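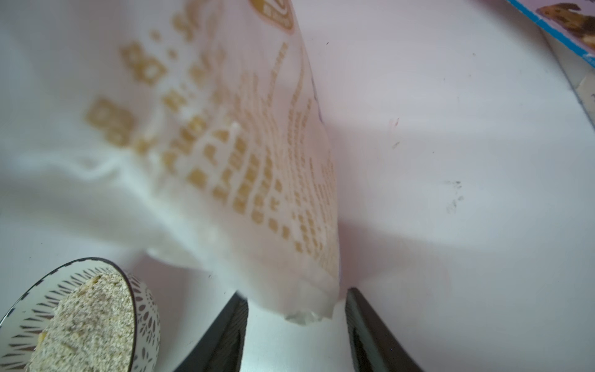 Tellau Arm, Build Gallery
Clarkstead shared workshop – updated Aug 1, 2024

Tellau is a bench-top arm with a two-finger gripper, built evenings on the rear table since December. The current task is kitchen prep: pick up a soft bag, carry it to a bowl, tip it, put it down. Rigid boxes were solved early. Bags are slower work.

Wrist view, bag task. The fingers close on the gathered tip of a translucent printed bag, with the bowl of speckled powder at lower left. Flat inner faces, angled inward. Thin film bunches between them, so the closing width is set by the bunch and varies from one grasp to the next.

Notes on the current setup:

Grip force is capped at 55 percent of motor limit. At 50 the film crept during the lift.

Wrist camera runs at 20 frames per second. Glossy plastic under the overhead light still clips to white, and exposure is now locked before each run.

Finger drawings are revision C, filed under Verkivau with the older parallel jaws. Mounting holes are unchanged.

Run log stands at 246 entries. Failed grasps are kept in the same file, tagged by cause.

Still open: a softer pad for the left finger, and the cable clip from the Miyazaki wrist bracket, which rubs at full rotation.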